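Help wanted: wood touch-up and small repairs, two days a week

Posted Sep 8, 2019

Hi all. I'm Remedios Carretero and I run a little repair bench in Soddale, on the second floor above the paint store. I fix wooden things small enough to carry up a flight of stairs. Boxes mostly, also trays, clock cases, sewing chests, the odd drawer that arrives without its dresser. I've been doing it by myself since my cousin moved to Trurkbridge, and I've finally run out of shelf space for the things waiting their turn, so I'm looking for somebody to come in and work next to me.

The days are Tuesday and Thursday, nine to four with a real lunch. Pay is $180 a day to start and we'll talk again in February. If you want to leave at three to pick up a kid, tell me up front and we'll work it out (I did the school run for years and I remember what it's like).

So what would you be doing? Edges and corners, more than anything! People think repair means glue and clamps, and there's some of that, but most of what comes through my door is structurally fine and just looks tired. A dent on the lid, a ring from a mug, a corner that met a door frame. You'd be cleaning, filling, coloring and blending. You'd also be taking off handles and latches, bagging the screws, and putting everything back where it came from. I'm strict about the screws. Every bag gets a tag with the job number on it, and we're up to job 2224, so you can imagine the state of things if we didn't.

I should say something about grain, as it's the part of the job I care about most and the part I can't teach in an afternoon. On a plain painted box you can fill a chip, sand it, paint it, done by eleven. On a light oak finish with strong lines running the length of the top, a patch that's one shade off will catch your eye from the doorway. You have to put the lines back in with a fine brush, darker streak, lighter streak, let it dry, go look at it by the window, come back and do it over. Some people find this very calming and some people want to throw the brush. I need the first kind.

You don't need a certificate. You do need steady hands, decent color vision and enough patience to do the same two inches of edge three times. If you've painted models, done nails, restored picture frames or retouched prints, I want to hear from you. I'd sooner hire a nail tech with a good eye than a cabinetmaker in a hurry. You should be able to lift 40 pounds up the stairs now and then, and you should be OK with the smell of shellac. The windows do open.

Things I supply: brushes, wax sticks, stains, gloves, aprons, coffee. Things you bring: shoes you don't love, and reading glasses if you use them.

The oak-finish box with the black carrying handle has a little chip or scuff down at the lower left corner, and it's a good picture of the size of thing we fuss over.

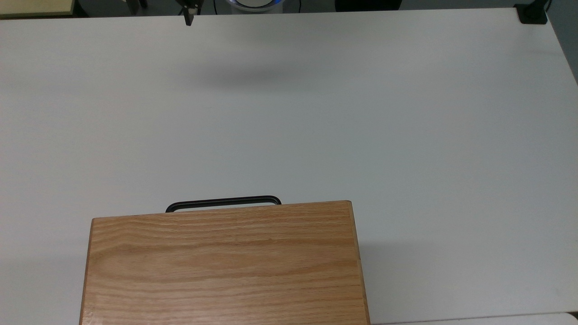 Fulgencio Toledo wrote in after I put a shorter version of this on the neighborhood page: I would leave a small corner chip alone on a box that gets carried around, you'll only knock the filler out again, and why not just put a bit of wax on it so it doesn't spread? Fair question, Fulgencio! With a carrying box I always ask the customer first, and plenty of them go for wax and nothing else. It takes a few minutes and I charge next to nothing for it. So part of the job is knowing when to put the brush down, and I'd like somebody who'll argue with me about it now and then.

To apply, send me a few lines about yourself and one thing you've repaired or painted, any size, any skill level. A phone picture is plenty, taken by a window if you can. Please tell me what you'd do differently if you did it over. I read that part first. No resume needed, though I won't mind if you have one.

I'll ask a few people to come in for a paid trial morning. You'll get a scrap board with a couple of dings in it and the full run of my stains, and we'll have lunch after. Rodrigo Segura next door makes the sandwiches, so let me know if there's anything you don't eat.

Drop your note through the mail slot marked 7, or hand it in at the paint store counter and they'll bring it up. I'm in every weekday until five. Knock loudly, I have the radio on.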